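Mudport on the cheap

Quick one this month, still unpacking. We did four nights in Mudport in November, out of season, and the whole lot came to £366 for the two of us. Train booked early, room over the bakery on Soreden Street, breakfast thrown in. Would of been less but I left my coat on the train and had to buy another. £20, charity shop, warmer than the old one.

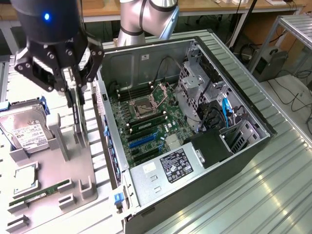
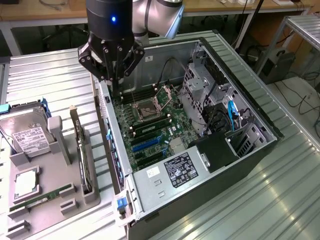
Best value: the Salehi ferry over to Arel. Go Friday, the day ticket covers the bus at the other end too. Worst: parking, if you drive. Don't drive. Lunch on the quay was dear and teh chips were cold.

Holiday pot now has £200 left in it for spring. Thinking somewhere with hills. Suggestions please, nothing that needs a plane. More next month, when I've done the washing.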